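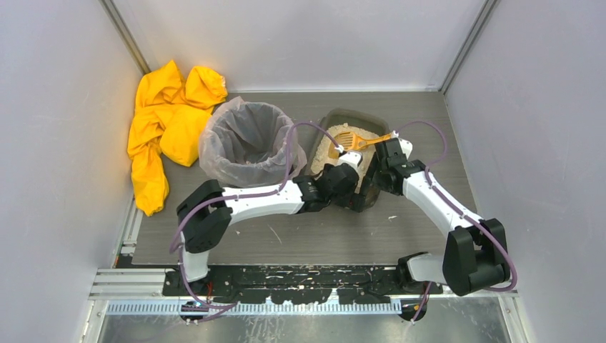

Faustine Baudry on silk wreaths and storage
2 min read

Faustine Baudry has made artificial wreaths for Wevirbridge since February. Her first order was 30 eucalyptus rings for a hotel lobby.

"I wire every stem twice," she said. "Glue lets go in a hot attic."

Her largest design, the Ukell, uses 261 silk leaves on a grapevine base and takes most of a morning. She doesn't sell it with lights. "People want to add their own, and they should. Battery strings are fine."

Asked about storage, she was brief. "Hang it on a nail inside a cotton bag. Don't stack anything on top." For dust she uses a hair dryer on the cool setting.

A smaller wreath, the Fluna, goes on sale next. She plans to make 500 and is still choosing between red and white berries.

Related
Fitting a garland to a stair rail
Door hangers that don't scratch paint

Contact | Copyright Wevirbridge | Back to top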